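# Budgeting for a humanoid unit: FAQ

**What does the Arnuvholm base quote include?**
The robot, two multi-fingered hands, and one tether cable. Furniture, spare fingers, and floor preparation are quoted separately.

**Can we start without the spare hand kit?**
Yes, but put it in the first-year budget. The kit costs $1671. Single finger modules are $303 each — lead time is longer when ordered singly.

**Do we need a special desk for drawer and pick-up tasks?**
No. A standard office desk with a drawer unit is adequate. Fix the desk position before calibration and mark the feet on the floor.
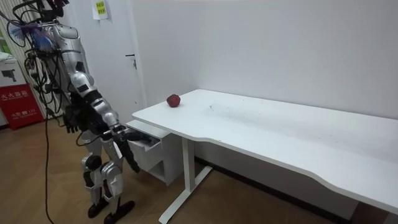
Drawer hardware should be budgeted as a consumable. Replace the runners every 1000 open-close cycles. A Dridholm runner set costs $182 and fits most metal-sided drawers.

**How should cables be planned?**
Order the tether for the full walking range plus slack to the floor. Keep the line clear of doors and fire equipment.

**Is the Skindura hand cover required?**
Only for abrasive parts. It reduces finger travel slightly, so recalibrate after fitting.

**When should the order go in?**
For delivery in March, submit the purchase request before the end of the year. Prices on this page were last checked 2018-09-30.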